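Gripper Technician (part-time, evenings)
Trorkari, Unit 30, Manar Yard

We are looking for someone to look after the grippers on our packing bench. There are not many of them, but they have the needs of a much larger family.

The fingers are held on by small pins that work loose, and the rings in the joints wear oval if left alone. You would strip, clean and refit each gripper every 800 picks, check that opposite fingers close together, and write it in the book. The book is paper. We tried a spreadsheet and it lost to the tea.

You will also set the grip force. Tins are easy. Snack bags are the reason this post exists: squeeze too little and the bag slides out, squeeze too much and we are sweeping up. The previous setting, 223 on the Nechyporuk controller, was chosen by somebody who has left and did not say why. You may change it.

What we need from you
Steady hands and your own reading glasses, if you use them
Some experience of repairing small mechanisms - bicycles, sewing machines and clocks all count
Patience with the Sevuson manual, translated at least twice
Willingness to put the hex keys back

Programming is handled upstairs, by people who would prefer you didn't.

Hours are 5pm to 9pm, four evenings a week, starting in November. The trial shift is paid and lasts 60 minutes, during which you will be handed a gripper in pieces and left in peace. Crisps are provided, in varying condition.

To apply, send us a page about something you have mended. Failures considered. 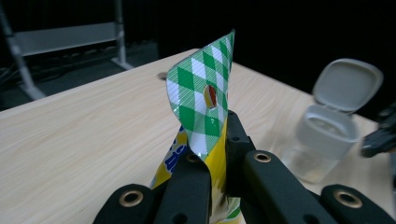
Snack bag in the grip, at the packing bench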